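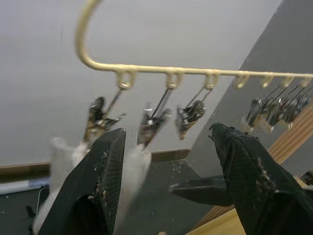
Clip hangers back in the laundry room

The clip hangers are back on the rail in the Enedside laundry room, and residents are welcome to use them from April. They are meant for small things that slide off an ordinary hanger or take up too much of the airer: handkerchiefs, flannels, tea towels, thin scarves, baby muslins.

Hang each piece by its top edge and give it a light shake before you leave it. Thin cotton does best with two clips, one near each corner. Please keep bath towels and jeans on the airers, as they pull the rods out of shape.

Mitsuko Wada has been through the box of spare clips and thrown out the rusty ones. If you find a clip that marks your washing, take it off and leave it in the tin by the sink. Dragica Perić will replace it.

The room is open until 7 in the evening. Anything left overnight goes into the basket under the window and is kept there for 4 days. Pegs can still be had from Hatsue Ichikawa in packs of 100.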